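Duda Perforated Baskets, set of 2
By Starwood

Every home has a drawer where cables go to become one large cable. The Duda is for people who have decided to deal with that drawer, or at least to move it somewhere with better ventilation.
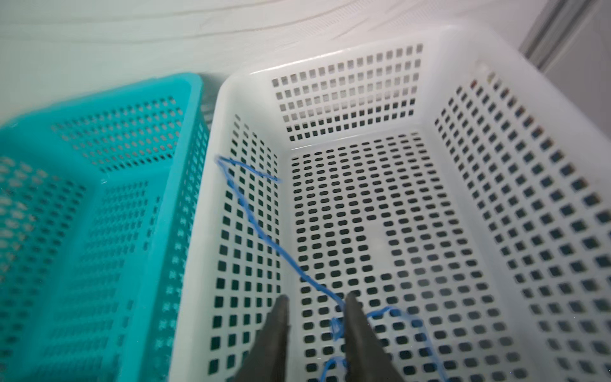
Sorting by color is the method we recommend, mostly for its low demands on the sorter. White for one kind of cord, turquoise for the other, and no labels to peel off later. The holes go through the floor as well as the walls, so a thin blue cord is easy to spot in the white one, knot and all. The basket does not untangle anything. We've had emails.

The rim is smooth and thick enough to grip with a full load. Wash in the sink with dish soap and let it drain, a job it was born for.

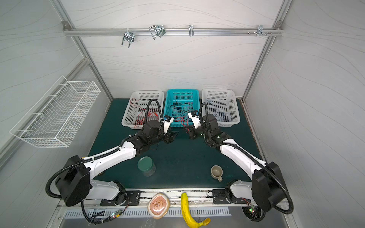 Most buyers end up with a third. Rafail Lazaridis, who answers our customer mail, owns 8 and describes this as under control. Extra baskets are sold singly in either color, and the lid (the Hirkix) is sold separately, as lids are.

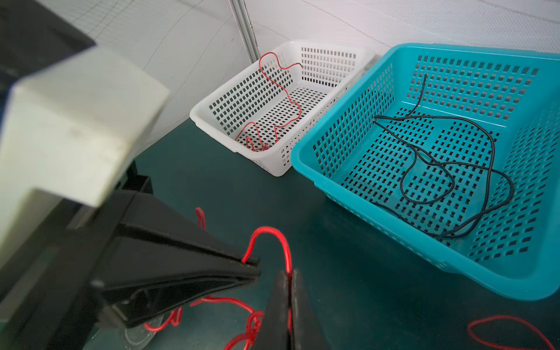 Long cords need a little thought. Wind them first if you have the patience; if you don't, drop them in and accept the result. A stiff end may climb back up and hook itself over the rim, as the red wire has done in the white basket, and you can call that easy access.

Ships in around 6 days. Returns accepted, cables removed.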